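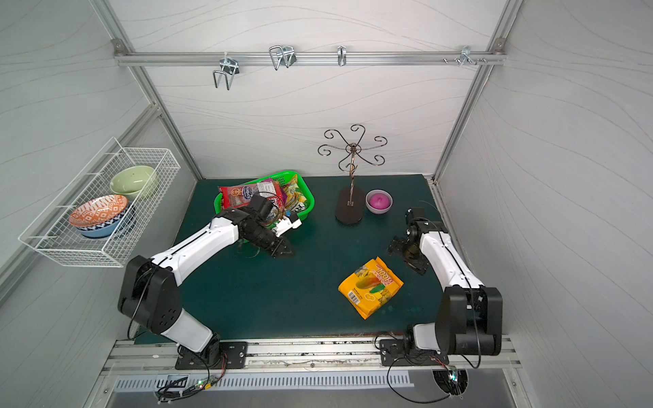

Page last changed: 23 June 2021

About Silura

Silura collects examples for machines that learn by copying. A customer has a robot, or plans to have one, and would like it to pick things up and put them somewhere sensible. We supply the many recordings of somebody patiently doing exactly that. Our days are spent moving snacks in and out of baskets by remote control, and we send invoices for it.

We began in a September, in one half of a unit on the Wastus estate, with a table, two arms and a strong belief that the work would be over by spring. We now have the whole unit. The belief has been retired.

What we do

A learning system of the kind our customers build needs to be shown a task many times before it will attempt it with any dignity. One showing in this trade is called an episode. An operator sits down, takes hold of the controls, does the task from start to finish with the arms, and stops. The recording keeps the camera views, the position of every joint and the state of both grippers, all on one clock. Then the operator puts the table back in a new arrangement and does it again.

A standard order is 3000 episodes of a single task. People outside the business tend to assume we mean 3000 different tasks. We have stopped correcting them at parties -- it makes us sound more interesting.

Customers sometimes ask whether a smaller number would do. It might. The shortest order we ever delivered was 684 episodes, for a customer who wanted to see if the idea had legs, and the trained system did reasonably well at the one thing it had been shown. It did poorly at the same thing with the table turned a little to the left. They came back for the rest.

The stations

Each station is a white-walled booth with an aluminum frame and a dark teal-green tabletop. Two arms are mounted on the front rail, one to a side, so that they can reach the same middle ground and, when the operator is tired, each other. A camera looks over the whole workspace and doesn't move. We are strict about the camera. A bumped camera once cost us an entire afternoon's work on a drawer task, and the person responsible has been forgiven in every way except conversationally.

The back rail takes hooks, and the side wall takes a wire basket for dishes. These give us somewhere to hang and stack things off the tabletop, which matters more than it sounds. A system trained only on flat surfaces comes to believe that the world is flat, and is then introduced to a shelf.

The tabletops get stained. We wipe them down, we replace them when they get bad, and in between we leave the small marks alone. Real tables have marks, and a machine that has only ever seen spotless ones is in for a difficult career.

The snacks

Visitors always ask about the snacks, usually while looking at them in a meaningful way. The snacks are props. They are also some of the hardest objects we work with. A wooden block stays the shape it was when you left it. A bag of candy sags, slides, crinkles, reflects the lights, and turns over on its way out of the gripper so that the barcode is now where the mango was. Small packets pile up in a basket and hide one another, and the one the operator wants tends to be lying under the one the operator doesn't.

Customers like them for exactly those reasons. If a system can get one small packet out of a full basket without bringing the neighbors along, it has learned something worth having.

Props are retired when the printing wears off or the seal gives way. They are not eaten. This has been policy since the first month, and the wording of the policy has been tightened twice.

The rest of the prop shelf is whatever people keep on counters and tables: bowls, baskets, balls, stands with too many curly arms. We buy secondhand when we can. Household goods that have had a previous household behave better for our purposes than matching sets, and they cost less to drop.

How a job runs

You send us a task in plain words. "Take the packet out of the basket and lay it on the table" is a good one. "Tidy up" is not, and we will write back with questions until it turns into several good ones.

We then run a trial batch. The operators try the task a few different ways and settle on how it should be done, including which arm goes first and what counts as finished. You see the trial recordings before we go any further. Most changes of mind happen here, and we'd much prefer they did.

After that comes the long part. The layout changes between episodes: objects swap places, the basket moves, something unhelpful is put in the way. We keep a plan for this, as people left to themselves will put the bowl back where it was every single time and swear they haven't.

Every episode is watched back by a second person, at speed, with a finger on the reject key. We throw out the ones where the recording skipped, where a hand wandered into view, or where the task ended up done in a manner that would embarrass us if a machine took it up. Fumbles we treat differently. If an operator misses the packet, backs off and gets it on the next try, that stays in and gets a label, because recovering from a miss is a thing worth learning too. Some customers want these in the main set and some want them kept apart. We can do either.

What you get

The recordings, sorted and labeled, with a plain text note for each session saying which props were out, how the arms were set up and anything odd that happened. "Operator sneezed" has appeared in these notes. It turned out to explain a great deal about one episode.

You also get our reject list and the reason for each reject. Nearly every customer says they won't need it, and nearly every customer asks for it later on, so now it just goes in.

Boiko

Boiko is our in-house control program. It takes the operator's movements and turns them into movements of the arms, and it does the recording while it's at it. We wrote it ourselves after trying to get by with other people's. It is steady, it is dull to look at, and it has one button that we have all agreed not to press. We don't sell Boiko, though we will happily talk about it for longer than you expected.

Zullow

Zullow is our open set: a small collection of tabletop tasks, free for schools and hobbyists to train on. It is made up of baskets, bowls and packets, done slowly and cleanly. We add to it in the gaps between paid work. Teachers tell us the slow episodes are the most useful in a classroom, where there is time for students to guess which packet the gripper is going for and be wrong out loud.

If you build something with Zullow we'd like to see it, and that goes double if it doesn't work. Our own wall of failures is getting stale.

The people

There are 9 of us. Most are operators, and all of us operate when an order is running late, including those who came in to do the accounts. No background in engineering is needed to be good at it. Our best hands have come from pastry, from dental work and from a long adolescence of video games, and what they share is that they can do one small thing properly for the four hundredth time without getting creative.

Shifts on the controls are short, with a break after each session whether or not the operator feels fine. Everybody feels fine. The recordings say otherwise, and you can see it in how the grippers start to close a little early. So we stop, somebody makes coffee, and the basket waits.

We take on new operators when the order book calls for it. The interview includes a turn at a station. You will be bad at it, as we all were, and we're mostly watching to see whether you laugh.

What we don't do

We don't train the systems ourselves, and we don't sell robots. We don't promise that a given number of episodes will give you a given result, and we'd be careful around anyone who does. We don't record in private homes. We don't record faces, and if one leans into view the episode goes.

We also don't use one customer's recordings in another customer's order. The same candy bag may well appear in both. It gets around.

Visiting

You are welcome at the Wastus unit if you write first. Come to the side door, as the front one opens onto the prop shelves and we've lost bowls that way. Visitors can have a go on the practice station, which isn't recording, although it is surprising how many people sit up straighter anyway.

Please bring your own lunch. See policy, above.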